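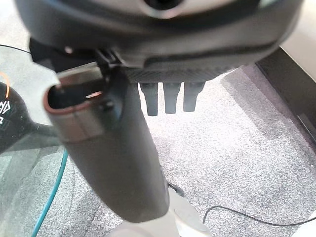 La jornada de puertas abiertas de Orkumex prometía «el fin de las tareas repetitivas». A las diez de la mañana, 332 inscritos hacían cola para comprobarlo.

Lucinda Quintanilla, jefa de demostraciones, habló de 2.574 horas de ensayos y de una pinza capaz de manejar casi cualquier objeto doméstico. Le pregunté cuántas de esas horas transcurrieron fuera del laboratorio. Prometió enviarme el dato – sigo esperándolo.

El brazo trabajaba despacio, con pausas que el público llenaba de aplausos. Cuando un niño pidió cambiar de sitio las piezas, le dijeron que eso no estaba en el programa.

Tolera Lemma, ingeniero de la consultora Dahlgren, fue más prudente: «Una demostración enseña lo que ya sale bien. Yo compraría después de ver un mes de averías».

El folleto habla de unas 490 unidades reservadas para noviembre. No dice quién las ha reservado ni si se puede cancelar sin coste.

Compartido 903 veces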